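The Long Way Down to Flinby

I have started Hostureck over 13 times now, and I would happily start it again tonight. Privuren's new puzzle roguelike drops you at the top of a drowned mountain town, hands you a lantern and a satchel of wooden tiles, and asks you to lay the road as you go. Every tile you set down is a stretch of street. Every street leads somewhere you may wish you hadn't gone.

The clever part is the satchel. You draw five tiles a turn, and anything you don't play gets heavier. Carry a staircase for three turns and your walk slows. Carry it for six and the things in the water start to hear you. I lost my best early run to a perfectly good bridge that I was saving for later, and I laughed out loud when it happened, because of course it was the bridge!

There are 125 tiles to unlock, and the wonderful surprise is how few of them are simple upgrades. The Chapel heals you but closes the road behind. The Fish Market pays well and attracts gulls, which steal. My favorite is the Crooked Lane, a lowly common tile that lets you turn twice in one space, and which I ignored completely until I reached Flinby, the harbor district at the bottom of the map, where nearly every route is a dead end. I now refuse to leave home without two of them.

Flinby is also where the difficulty leaps up, and some players will bounce off it. The tide rises every 12 turns and swallows the lowest row of your road, satchel drops and all. It's mean. It also turns a quiet, thinky game into a scramble, and I found myself leaning toward the monitor as if that would help.

And then there's Akinola, the free building mode tucked away at the bottom of the main menu. No tide, no gulls, no timer. You get every tile you have unlocked and a blank hillside, and you can move indoors to furnish the houses too. I opened it to check a tile and came out two hours later with a town and a half-finished kitchen. 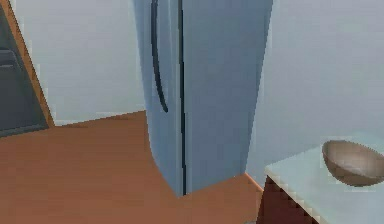 Kitchen duty: a two-door fridge in pale blue-gray.

A few rough spots remain. The map screen hides your turn count behind a second button press, controller support gets fussy in the shops, and the music in the upper town loops a little too soon. None of that has kept me away. My longest run so far lasted 202 turns and ended a single space from the lighthouse, with a Crooked Lane still in the bag. I've already drawn my next five tiles, and one of them is that bridge.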